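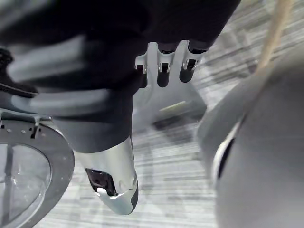 Two hours on the train for an open day at a robot hand workshop sounds like a lot until you've been to one, and I'd go back tomorrow. Rovell opened its doors on a Tuesday in July, and I spent most of it in the home tasks room comparing hands, wrist cameras and controllers (and asking far too many questions).

Maham Naqvi ran the morning session. She started with the fingers, which made me happy, as I build grippers in my garage and fingertip pads are where all my money goes. Her team has two hand setups going. One is called Hanico and has slim fingers with dark, rounded tips. The other, Vidal, uses small pale pads. I got to squeeze loose samples of both pads at the bench. The Hanico one is softer than I would have guessed, and it held on to a cotton handkerchief with hardly any pressure. The Vidal one is firmer and let me feel exactly where the edge of the cloth was, which I loved!

Then cameras. I've always been a head camera person. You get the whole job in one view, the arms and the thing you're reaching for, and it's easy to make sense of afterward. Quang Văn, who looks after the vision side, let me sit at his screen and flip between the head view and the wrist views from the same session. The wrist cameras are much jumpier, with carpet streaking past whenever anything moves, and half the time you're looking at sleeve and fingertips. 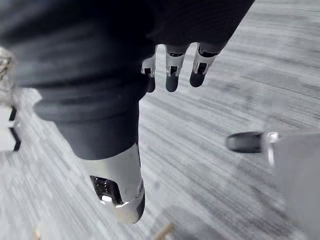

But the fingertips are right there, close up, and that is what you miss from above. Quang's rule is to use the head view for deciding where to go and the wrist view for the last few inches. He had a chart of 3,959 logged grasps sorted by which camera was giving useful information at the moment of contact, and the wrist won by more than I expected. I asked about the blur. He said a shorter exposure helps, more lights help more, and that the carpet's fine stripes make smearing look worse than it is. I'm going home to try the exposure thing on my own rig.

After lunch (good soup, terrible coffee) it was laundry, which was what I had come for. Cloth is so hard! A mug stays mug-shaped when you pick it up, but a shirt turns into something else every time you touch it. The setup was a front loader with its door open and a basket on a chair beside it, and you could stand and watch for as long as you liked.
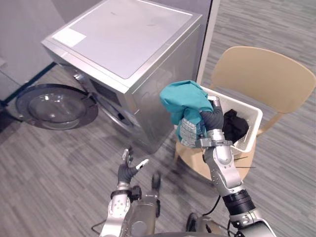
Pinching from the top of the pile is the approach they like best, with the other hand kept open and free. Ketill Laxdal took us through the two controllers they're comparing for this. The older one plays smooth, planned paths and is lovely to watch. The newer one, Flakley, corrects 100 times a second and looks a little nervous, but Ketill prefers it for anything floppy. Their last comparison was 121 garments per controller, and Flakley dropped 9. He wouldn't give me the older one's number, only a grin.

I asked whether the firmer pads would do as well on thin synthetics. Ketill thinks so, Maham doesn't, and they argued it out in front of us for ten minutes. Best part of the day.

If you go next time, book the morning slot, wear shoes you can stand in, and bring a piece of your own fabric for the pad bench. I wished I'd packed some fleece. Sign-up is through the workshop's front desk, and the afternoon places went first this year.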